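Building a Small Arm in a Shared Workshop
Handout 5: The wrist camera and the first pick trials
Notes by Bülent Ağca

Before you read this handout, please finish the wiring sheet from Handout 4. The arm should already move to its home position and stop there without shaking. If it still shakes, check the two screws under the shoulder servo first.

1. Where the camera goes

We mount the camera on the wrist, behind the gripper, so it turns together with the hand. Many students ask why we do not put it on a stand beside the table. A stand is easier to build, and for a fixed task it is good enough. But when the arm reaches over an object, it covers the object, and a camera on a stand loses it exactly at the moment we need it.

The Mavex bracket holds the camera 40 mm behind the finger tips. Tighten it by hand, then a quarter turn more with the key. Do not use glue. In December we will change the bracket, and glued parts must then be printed again.

2. What the camera gives you

A wrist camera has its own problems. Close objects become very large in the view, and when the wrist moves, they smear. In the next picture the dragon fruit is blurred from motion, and its leafy scales on the left run together into one streaked band. They also pass in front of some of the fruit on the plate, so a program that looks for outlines will have difficulty here.
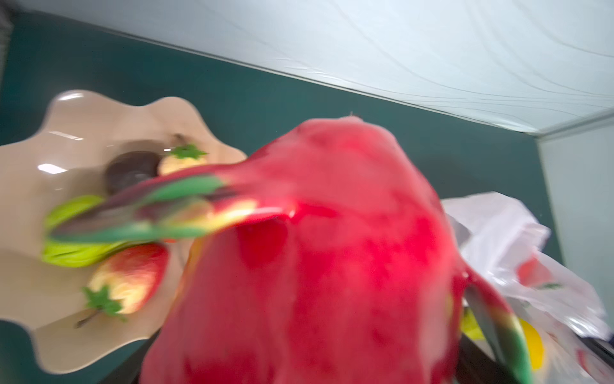 Photo: B. Ağca / Clavberg Workshop, course material

Look at the plate also. It has a wavy rim with small white reflections, and a simple threshold on brightness may take these for separate objects. The white plastic bag on the right gives a similar difficulty, with light catching in its folds.

3. Settings to begin with

Exposure: 5 ms, manual
Pause after each move: 700 ms
Wrist speed: 40 percent
Trials per session: 100

Write the settings at the top of your log before you start. If you change one value, begin a new page. A shorter exposure makes less blur but a darker picture — add a lamp before you raise the gain.

The pause is a slow solution, I know. In the Vavau script it is the variable wait_still, and you can make it smaller when your bracket is stiff enough. The group using the Siddiqui gripper should keep the full value, as that hand is heavier and swings longer.

4. Exercise for next time

Save one picture during a wrist move and one after the pause, with the same objects on the table. Mark by hand the outline of the nearest object in both. Compare the two areas and write a short paragraph on the difference. Bring the log on paper, please.

Last corrected 6 October 2023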